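ok thread time. been asked to write up our rules for sim kitchen episodes before Georgiev's lot join the project in November. doing it here first bc I think better in posts

1/ naming. every object gets one name and keeps it. "paper towel roll" is not "kitchen roll" on the next task card. we found 31 duplicate names in the Bodora set. my fault, mostly

2/ instructions have to be doable from what's in the room. if the card says put the mug in the sink and there's no sink loaded, bin the card. don't "fix it later"

3/ sharp stuff. knives count as a hazard even in sim. I know, I know, it's pixels. but a policy that learns to swing past a blade in sim will do it on a real bench too. keep-out zone on by default, you need a second person's sign-off to turn it off

4/ spray bottles same deal as knives. label them as chemical whatever colour they are. no task that puts one down next to food, ever

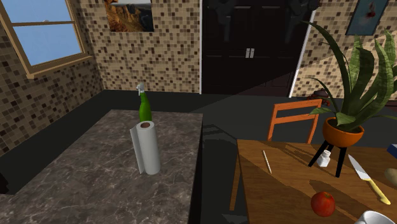
5/ clutter. we randomise it, good, keep doing that. but the seed gets logged WITH the episode. Conine ran 2,000 episodes without seeds last year and we could replay exactly none of them

6/ lighting - change the sun angle between batches, not halfway through an episode. shadows jumping across a table mid-reach is not "robustness", it's a bug

7/ success checks. written before the run, by someone who isn't running it. "looks about right" is not a check. object upright, within tolerence, gripper clear, arm stopped. all four or it's a fail

8/ fails get kept. all of them. don't tidy up the folder before review. of the 562 we looked at in the last audit the fails were far and away the most useful bit

9/ anything going from Astadura onto hardware gets re-tested at low speed first. sim pass rate was 82 percent on the last build and I still wouldn't stand next to it. e-stop in hand, fence shut, no favourites

10/ forgot one - versions. write the sim build in the episode header. not in the chat, not in your head, the header

will put this in a propper doc tonight. if you reckon a rule's wrong reply under that number pls, not in my DMs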